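Cerkham opens orders for Hident, a service that teaches mobile robots to work with office furniture

CERKHAM, 2022-01-05

Flistano today opened orders for Hident, a subscription service that prepares mobile robots for everyday work in furnished offices. The service covers the handling of cupboards, lockers, drawers and low storage units of the sort already found in most workplaces. It is offered to facilities operators, building owners and robot integrators, and the first customer sites will be brought into service from July.

Hident is supplied as a package. Customers receive a gripper with padded fingers, a mounting plate for the arm, the control software and a site survey carried out by Flistano staff. The software runs on the robot's own computer. No changes to the furniture are needed, and no markers or tags have to be fixed to doors or handles.

The company developed the service at its offices in Cerkham, where the working areas have been used as the test site throughout. Trials were held among the desks and storage units used daily by the firm's own staff, with furniture left as it was found at the end of each working day.

"Most of the buildings our customers look after were fitted out long before anyone thought of putting a robot in them," said Máté Mészáros, Head of Product at Flistano. "The cupboards are perfectly good and they will be there for years to come. We took the view that the robot should learn the furniture, and that the customer should not be asked to buy new furniture for the robot."

Doors have been the main subject of the past year's work. A hinged cabinet door moves along a curve that depends on its width and on the position of its hinges, and the robot has to keep its hold while the angle between the gripper and the panel changes. Hident works out this path during the first few centimetres of movement and adjusts the motion of the arm as the door swings. If the force at the wrist rises above the limit set by the operator, the arm stops and the fingers release. 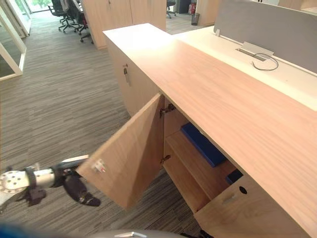

The padded gripper holding the outer edge of an open cabinet door in a carpeted office.

Small fittings near the free edge of a door, such as latches and catches, are treated by the software as areas to be approached with care. The operator may set a lower closing force for any door on the site plan, and may exclude a door altogether. Locked compartments are left alone. Where the robot meets resistance on the first pull, it records the door as unavailable, returns the arm to its resting position and moves on to the next task on its list.

Before release, Hident completed a set of 975 door openings under the company's internal test procedure. The set was made up of 29 types of cabinet, including units with side hinges, units with recessed handles and units with no handle at all. A written summary of the procedure, with the results for each type of cabinet, will be provided to prospective customers on request.

The site survey forms part of every order and is normally completed in a single visit. A Flistano engineer walks the building with the customer's representative, agrees which storage units are to be included and records each one on a plan. The plan remains the property of the customer. It can be amended at any time through the operator's web page, and changes take effect when the robot next returns to its charging point.

Images recorded by the robot while it is opening storage units are processed on board and deleted at the end of the task, unless the customer asks in writing for them to be kept. Flistano does not receive them in the normal course of the service. Where a customer reports a fault and wishes to share a recording, this is done through a separate support form.

Hident is available in two forms. Hident Site is intended for organisations that already operate a mobile robot with an arm, and includes the gripper, the software and the survey. Hident Managed adds a robot, routine maintenance and remote support during office hours. Both are sold on a minimum term of 17 months. Prices depend on the number of storage units recorded in the survey and are given by written quotation.

An early version of the software, known within the company as Erdős, was used by a small group of integrators during its development. Users of that version may transfer to Hident Site without a new survey, provided that the layout of their premises has not changed. The Erdős version will continue to receive safety updates until July, after which support will end.

"We are grateful to the integrators who worked with the early version and who told us plainly where it fell short," said Mr Mészáros. "The slower closing movement and the option to exclude single doors both came from their reports. We expect the first customer sites to raise further points, and we have set aside engineering time to deal with them."

Places in the first group are limited to 25 sites. Applications will be considered in the order in which they are received, and applicants will be asked to supply a floor plan and a short account of the work they wish the robot to carry out. Sites with storage on more than one floor are eligible where the robot has access to a suitable lift.

The current release does not cover sliding doors, roller shutters or glass-fronted cabinets. Work on sliding doors is under way, and customers with a current subscription will receive that function as part of the normal software updates once it has passed internal testing.

Demonstrations can be arranged at the Cerkham offices by appointment. Visitors are asked to give the sales office details of the robot and arm they use at present, so that a suitable mounting plate can be made ready.

About Flistano

Flistano develops software and handling equipment for mobile robots used in offices and other shared workplaces. The company is privately owned and is based in Cerkham, where its engineering, testing and customer support teams are located.

Press enquiries should be addressed to the Flistano press office, Cerkham.

ENDS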